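Notes on Closing a Toy Library Shelf by Shelf

Nov 22, 2024

The Rulludness toy library will move at the end of February. I have been a member of its lending desk for the greater part of my retirement, and I have been asked by several families to set down how the collection is being sorted, what will be kept and how loans will be handled in the meantime. The views given are my own, although the dates and arrangements have been agreed with the desk.

The present room in Anmont Street was never intended for storage. It was let to us as a reading room, and the shelves were put in one wall at a time as the collection grew. The catalogue now stands at 277 entries. An entry may be a single puzzle or a full set of track with its bridges and carriages, so the figure gives a poor idea of the space required. The new premises, in the former Selvanayagam drapery, are drier and have a level entrance, but the usable floor is smaller and there is no loft.

It was therefore decided that each entry should be examined before it is packed. The examination has three possible results: the item is kept, it is sent for repair, or it is withdrawn. Age alone is no ground for withdrawal. Some of the oldest things on the shelves are also the most borrowed, and a wooden posting box with a replaced lid has gone out more often this year than anything bought new.

Jigsaws have proved the hardest to judge. A puzzle of 64 pieces with one piece missing is still perfectly usable by a child who has been told beforehand, and our practice has been to write the number missing inside the lid. On checking, we found that 29 puzzles carried such a note and that in several cases the note was wrong. The missing piece had at some point come home in another box. All of these have now been made up on the long table and the lids corrected. Puzzles lacking more than two pieces will be withdrawn, with the exception of the map of the canals, which cannot be replaced.

Board games are being checked against their printed rules. Dice, counters and sand timers can be supplied from the spares drawer and should not be a reason to part with a game. Where the rules themselves have been lost, members who remember them are invited to write them out in a clear hand. Two versions of the rules for the farm game have already been received. They disagree about the gate, and both have been placed in the box.

Soft toys will not be moved. The washing of these has always been a burden on the desk, and few are borrowed. They will be offered to members on the last two open afternoons in Anmont Street, at no charge, and any that remain will go to the textile bank. I am aware that this decision was not welcome to everybody. I argued against it myself in the case of the glove puppets, which have a separate drawer and are in good order, and the puppets will now be kept.

Building toys are to be lent in a different way from February. Until now they have been held in large tubs, and a family would take a tub, use a small part of it and return it three weeks later with additions from under the sofa. The tubs are being divided into bags of 25 pieces. A bag is easily carried on the bus, it can be checked at the desk while the borrower waits, and more than one may be taken at a time. Large bricks for the youngest children will be bagged apart from the smaller sorts, and no bag will hold both.

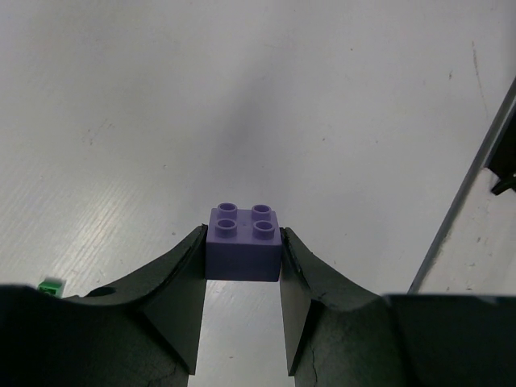
One of the large bricks, in purple.

The bags are of a plain drawstring kind made by Omadska and bought with the proceeds of the spring sale. They are washable. Each has a cloth label on which the catalogue number will be written in laundry ink, and I would ask members not to remove the label even where it has begun to fray. Last year an unlabelled bag of train track stayed behind the desk for months while its owners, I later learned, supposed that we had lost it.

Loans during the move will be treated as follows. Anything borrowed before the end of January may be kept until the new room opens, and no fine will be charged. Reservations will be held over. The return box beside the Anmont Street door will be taken away on the final afternoon, and items should not be left on the step after that date, as the landlord has made plain that he will dispose of them.

Subscriptions are unchanged. The question of opening on a second afternoon each week has been raised again, and I can say only that it depends on whether the heating in the drapery can be run without lighting the upper floor - the two are presently on one switch. An electrician has been asked to look at it.

Members with large items at home, in particular the play kitchen and the longer of the two slides, are asked to speak to the desk before returning them. It may be possible for these to go directly to the new address. The slide comes apart, but the bolts are stiff and the correct spanner is kept in the spares drawer, on the left.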